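3.2 Collecting demonstrations with the hand-held gripper

All demonstrations in the Marnura set were recorded by people holding the gripper tool directly. No robot arm was used during collection. The tool has two fingers and carries its own camera, and the view from that camera is the only image input the policy receives, both in training and at test time. We made this choice early, after a first round of teleoperated recordings proved too slow for the number of homes and workshops we wanted to visit.

Four of the authors' colleagues did most of the recording: Kalliopi Petkov, Damir Vasić, Hrvoje Shehu and Vasilis Halilović. Each had a short practice period with the tool before any of their recordings were kept. During practice they were asked to work at the pace they would use with their own hand, and then to slow down slightly near contact. Fast motion close to an object blurred the picture and made the camera pose hard to recover.

A demonstration begins with the fingers open and above the work surface. The operator holds this pose briefly, moves to the object, closes the fingers, carries out the task, opens the fingers again and backs away. The starting pose was not fixed. Operators were told to vary the height, the angle of approach and how much of the target object could be seen at the start. In many recordings the object first shows up only in a corner of the view, and the policy has to learn to bring it between the fingers before doing anything else. An earlier set, in which every demonstration began with the object well centered, gave policies that stalled when the object was off to one side.
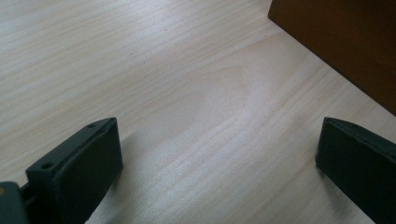 Bare surfaces caused more trouble than cluttered ones. Pose tracking depends on finding the same small points from one view to the next, and a smooth tabletop under bright light offers few of them. Wood grain helps to a degree, but long parallel lines look much alike as the tool slides along them, and the tracker sometimes reported less motion than there was. We handled this in two ways. Operators made a slow sweep of the room before each group of recordings to build a map, and any recording in which tracking was lost for more than a moment was dropped without repair.

After this step 2,133 demonstrations remained. A further 330 were set aside for validation and were not used in any training run. The split was made by location, so that no table or counter appears on both sides. The tasks fall into 8 groups, from simple picking and placing to pushing a flat object against an edge and lifting it. Group labels were entered by the operator at the time of recording and checked later by Washington Bittencourt, who also marked the moment of first contact in each validation recording.

Finger opening was measured from the images. The fingers stay in nearly the same part of the view throughout, so a small detector trained on hand-marked views was enough. Its output was smoothed over a short window and scaled to the range of the tool. Shadows cast by the fingers onto pale surfaces were the main source of error, and we added more marked views of this kind until the error on the validation recordings leveled off.

We did not correct color or exposure between locations. Policies trained with strong color changes applied to the images did about as well as those trained without them on familiar surfaces and better on new ones, so the changes were kept for all results in Section 4. Figure 3 gives the share of demonstrations in each task group.

Figure 3. Share of training demonstrations by task group, Marnura set. Validation recordings are not included.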